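Notes from the talk with Yetunde Balogun, typed up quick, 2021-02-07. She runs the night bakery in Eltholm. Started in November with one oven and a loan.

"I wanted bread people could afford," she says. Simple as that. Tea first, though. She won't talk without tea.
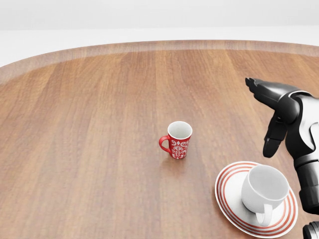
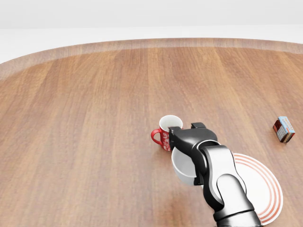 A red mug on a wooden table.
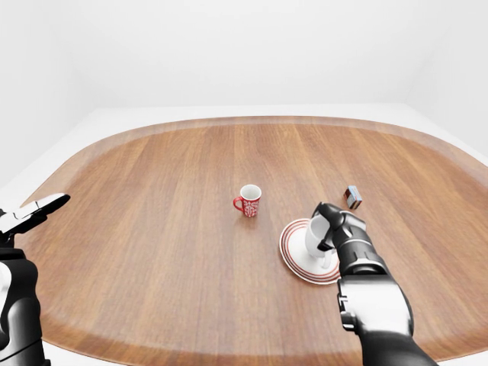
The loan was £2000, from her uncle. Paid back yet? "Half." A laugh. She bakes 168 loaves a night now, all by hand, with Femi Etim on the second shift. Sixteen go to the school at Bashir. The rest to shops and the market.

Flour is the worry. Prices up twice since she opened. "I ring the mill and they sigh at me before I've said a word."

And sleep? Not much. Bed at nine in the morning, up at four for the kids' tea, back in by ten at night. Her mum thinks she's mad. "She still takes two loaves, mind."

Asked her what she'd change. Long pause. The mixer, she said, it's older than she is and it walks accross the floor if you don't wedge it. Then the rent. Then the sign, wich the wind had in the first week and she hasnt replaced.

"People find us by the smell. I'll get round to the sign in spring."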